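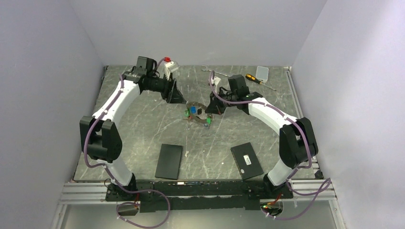 Can I join the Pleltmont Community Choir if I can't read music?

Plenty of our singers can't, and we'd love to have you. We teach most things by ear, a line at a time, and there are recordings of every part to practise with at home.

Call for singers - new season at Pleltmont
Posted April 2, 2025

We're looking for new voices! The choir has 58 singers at the moment and we'd like to get to 70 before we start work on the November concert. All parts are open, but tenors and basses will be greeted with particular joy, and so will anybody who can comfortably hold a low alto line without drifting up to join the tune (we all do it).

What we'll be singing

The big piece this season is Ruremia, a set of ten songs about a river, from the snow at the top to the mudflats at the end. Our musical director, Ravindra Bhardwaj, wrote it over two winters and we'll be giving it its first full performance. We tried out three of the songs at the last summer social and people were still humming the ferry one in the car park. It's in English apart from one short song that is all vowels, and it has some gorgeous close harmony in the middle. The seventh song is fast. We'll take it slowly to begin with.

Alongside that there will be a few rounds, a couple of folk songs from the cupboard, and Pliltalura, the lullaby we end every concert with. Returning members know it backwards. You'll pick it up in an evening.

Rehearsals

We meet weekly in the evening, in the upper room of the Agarwal Hall, from half past seven until half past nine, with a break for tea in the middle. Doors open at quarter past seven. The lift is working again, and there is step-free access from the yard side. Parking in the yard is tight so please share lifts if you can, or come by bus - the stop is just over the road.

We'd ask you to come to most rehearsals, and to all of them in the last month before the concert. We know that shifts, children and colds get in the way. A quick message to your section leader is all we need.

There will also be one Saturday-style long session, 10 until four, in the autumn. Bring lunch. Somebody always brings far too much flapjack, so you could bring a smaller lunch than you think.

Who can apply

Anyone aged 16 or over. There's no audition and you don't need any experience at all. Some of us sang in school choirs and then did nothing for decades, some play in bands, and one of our sopranos joined to get over a fear of karaoke and now does solos. If you've been told you can't sing, please come anyway and let us have a listen.

When you arrive Ravindra will spend five minutes with you at the piano to find out which part suits your voice. It's very friendly and it happens in the side room with the door shut. You can change part later if it doesn't feel right.

What it costs

£30 for the season, which pays for the hall, the pianist and your printed copy of the songs. Your first two rehearsals are free. If the fee is a problem, say so on the form and we'll waive it, and you won't be asked to explain.

We'd also like to hear from

A page turner for the concert. You'd need to read music for this one, and be free for the dress rehearsal.

Someone to help with large-print copies. We have several members who use them and at present they are made by enlarging pages one by one on the library photocopier, which takes ages.

People who'd enjoy running the tea hatch now and again. Singing not required, though you'll hear us through the wall.

How to apply

Fill in the short form on our Join page. We ask for your name, how to reach you, which part you think you sing (put "no idea" if you've no idea, lots of people do) and anything we should know to make rehearsals easier for you, such as needing to sit down throughout or to be near the front.

If you'd sooner talk to a person first, leave a message on the choir phone and one of us will ring back, usually in the evening. You can also just turn up to a rehearsal and listen from the back. We'll find you a chair and a song sheet, and nobody will make you sing until you want to.

New members can start at any rehearsal up to the end of June. After that we close the list until the winter so that we can get our teeth into the harder songs.

What to bring

A pencil, a bottle of water and a jumper. The upper room has lovely high windows and they do let the draught in.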